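5 February 2019

Variant cover run for Rikine no. 46, proofing day 2. Carried over from December.

Bornier sent the layered files at last -- 24 covers, all album sleeve pastiches. Two came with fonts missing. Swapped in ours, need to ask if thats ok.

Cyan still heavy on the Dalisay cover. Pulled it back to 80 on the sky, looks nearer the sleeve it's riffing on. Skin tones went a bit green after, so masked the face and left that alone. Better.

Jander stock: takes the black well but the spine cracks when folded against the grain. Turned the sheet, ran it again, no cracking. Costs us a few sheets per pack in waste. Fine.

Logo box -- editorial want it bigger. It will sit on top of the drummers head. Said so. Waiting.

To do: barcode on back not front for the gatefold one. Check bleed on the last four. Trimmer blade wants changing before the long run, edges are starting to fur. New proofs of the Dalisay and the two font ones tomorow, then send the lot back to Bornier.
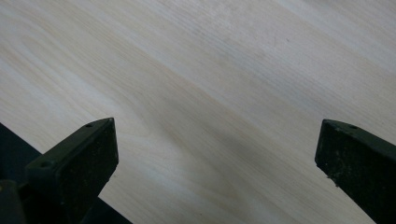
Also order more spray mount, down to the last can.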